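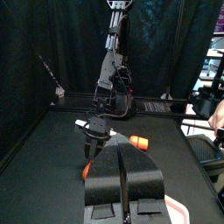
Aled Llewellyn

Effect of Shelf Position on Dust Settling in a Shared Study Room

1. Background

Dust in occupied rooms is mostly textile fiber, skin flakes and soil carried in on shoes. Larger particles fall out of the air within minutes, while the finer part stays suspended for hours and is moved by drafts. Published work tends to report settling at floor level or at breathing height. Less is available on furniture surfaces between those heights, where most household cleaning takes place.

The project compared dust settling at three heights in one room of the Rosser building during December. The room is used by students from morning until late evening and is heated by a single wall radiator under the window.

2. Method

Glass slides were coated on one side with a thin layer of petroleum jelly and set out flat in open trays. Trays were placed at floor level, on a desk and on top of a bookcase. Each height had one tray near the radiator and one near the door, giving 6 trays in total. The slides were left in position for two weeks. The room was not vacuumed in that period, by agreement with the building office.

Slides were collected at 7 a.m., before the room was in use, and covered for transport. Particles were counted under a school microscope using a ruled grid. Fibers longer than one grid square were recorded separately from grains. Nest Price repeated the counts on a subset of slides without seeing the first results. The two sets of counts agreed to 97 percent.

3. Results

The full count came to 3339 particles. The floor trays held the most grains, and the tray by the door held more than the one by the radiator. This was expected, given the amount of grit brought in on shoes.

Fibers followed a different pattern. The highest fiber count was on the desk near the radiator, and the lowest was on top of the bookcase near the door. At bookcase height the dust was fine and even, with few particles large enough to identify by shape.

One slide from the desk tray near the door was smeared during collection. It was left out of the averages but kept in the total, where only the part of the grid still readable was used.

4. Discussion

The desk result is probably linked to clothing. Sleeves rub on the desk edge for much of the day, and coats are hung on chairs close to the radiator. Warm air rising from the radiator may also lift fibers from the floor and drop them again once the air cools – this was not tested.

Counting by eye limits the method. Grains smaller than the grid line could not be separated from scratches in the glass. Weighing the slides was considered, but the balance available was too coarse for deposits this small.

5. Further work

A second run should include an unoccupied room as a control and should record air temperature at each tray. Finer grids would allow the bookcase slides to be counted properly.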